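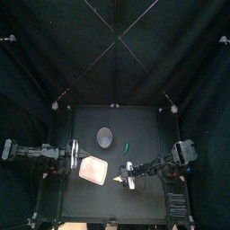 What should a shared workroom spend its money on first? The walls and the table, before any of the equipment that will stand between them.

The Skomwood workrooms opened with a budget of 2,000 for fitting out each bay. In most bays, 1,000 went on tools in the first month, and the surroundings were left to whatever remained. It is the view of this paper that the order should be reversed when the Murnel building is fitted out in April.

A work surface is judged by what it allows people to see. A matt black top throws back little glare, and small parts in pale colours are easily found on it. Dark fabric hung on the sides of a bay does similar service. It keeps the eye on the work and shuts out the passage of people behind. Hanging cloth will crease, and some members have complained that it looks untidy. That is a fair remark, but creased cloth is a small price beside painted board, which has to be made good each time a bracket is moved.

The cost is modest. Fabric for one bay was priced at 300, with a further 70 for clamps and fittings. The Ostrowski bays, which have bare white walls, were cheaper to open and have been refitted twice.

There is an argument for leaving such choices to each group of users, and the Grollorum rooms are run on that basis. The result is that no two tables there are the same height, and work begun in one bay cannot easily be carried on in the next. A common standard for surfaces and side walls – and for little else – should be agreed before the Murnel orders are placed.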